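Data card for the Solheim worktop cell, simulated build. It covers how the cell is set up, which settings are fixed and what to check after a change. The recordings are stored under the project name Prustetti.

## Contents

- 1,577 episodes, stored as joint positions, gripper width and images
- 2 camera views per episode: one of the whole cell, one at the wrist
- 41 episodes flagged for slip and kept in a separate folder

## Cell layout

The arm stands beside an L-shaped marble counter, with its base section over a lower, darker table. The loose items are utensils, cups, food and a bottle. Positions are drawn afresh at each reset. The arm mount and the counter are fixed – do not move either without redoing the camera calibration.

For tool pick-ups the wrist is turned until the fingers point straight down, and the tool is carried with its blade hanging. 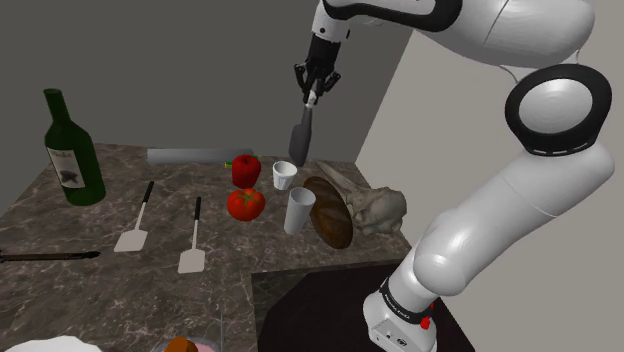
## Gripper settings

The gripper is a parallel model with two fingers on mirrored linkages. Finger plates are loaded from the Fillel mesh set. Closing force is set per tool class in `grip.yaml`; the default suits spatulas and is too low for knives.

Knives are held upright between the inner faces of the fingers, with the handle clear of the hardware. In the wrist view the handle should run towards the upper middle. If it leans, the finger friction value has probably been reset by an import.

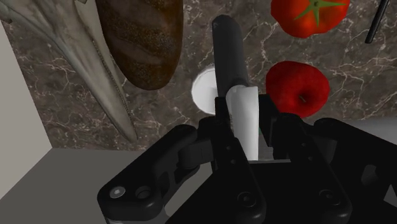
Friction is read once at load, so restart the simulator after editing it. The collision shape of each finger is a plain box. It ignores the linkages, and a tall item close to the gripper can pass through them without raising a contact. Four such cases are listed in `known_contacts.txt`.

## Checks after a change

1. Load the cell with the arm at home and confirm that no contacts are reported.
2. Open and close the gripper with nothing in it. Both fingers should travel equally.
3. Run the spatula pick, then the knife pick.
4. Compare the wrist view with the stored reference.

The Stasitz branch uses older joint limits. Its episodes load but should not be mixed with these.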